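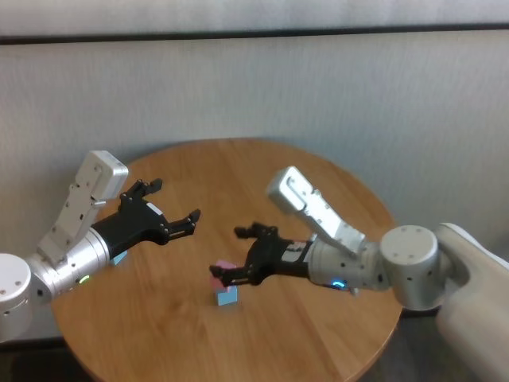

The round table in the small room, with its honey-brown top.

Small room: round table and blocks now in use

The round table from the Wenness building is now in our small room at Flirnberg. It replaces the two folding desks, which went back to the store in January. The top was sanded and oiled before the move, and the grain shows up well under the ceiling lights. Please keep using the felt pads under anything heavy.

The blocks go with it. We chose plain cubes in pink and light blue for the stacking work, and the full set is 30. Only a few should be out at a time. The rest stay in the Nogueira box on the bottom shelf -- lid on, please, as the shelf collects dust.

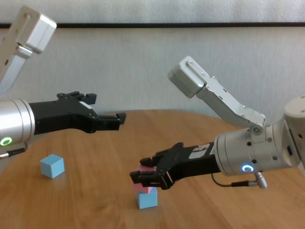

Pink on light blue, with a second light blue cube to the left.

Stacking starts with one cube in the middle of the table and a second set down on it. Spare cubes go off to the side, far enough away that they don't get knocked. A round top has no corners to line things up against, so the center of the table is the usual starting point.

A stack doesn't have to be square to count. If the upper cube is a little turned or sits slightly over one side, leave it and go on to the next one. Straightening each layer takes time and often brings the whole thing down.

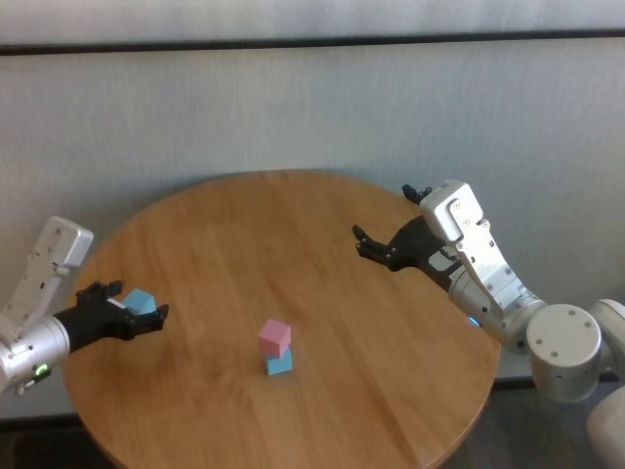
A stack of two in the middle, the pink cube sitting slightly off line.

When a session is over, the cubes go back in the box and the top gets wiped with a dry cloth. Spray cleaner leaves streaks on the oil finish, and the bottle has been moved to the kitchen for that reason. Check the floor before you leave as well. The light gray carpet is easy to search, but a cube that rolls off the rim can travel farther than you would think. 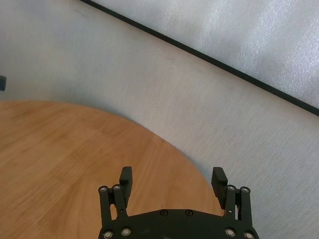
The carpet will be cleaned next month, and the table will have to be moved into the hall for one night. It takes two people to lift it safely. Fotover, who supplied the felt pads, will send a new pack before then, item 239 on the order list.

The room can be booked until 7 in the evening. The sign-up sheet is on the door.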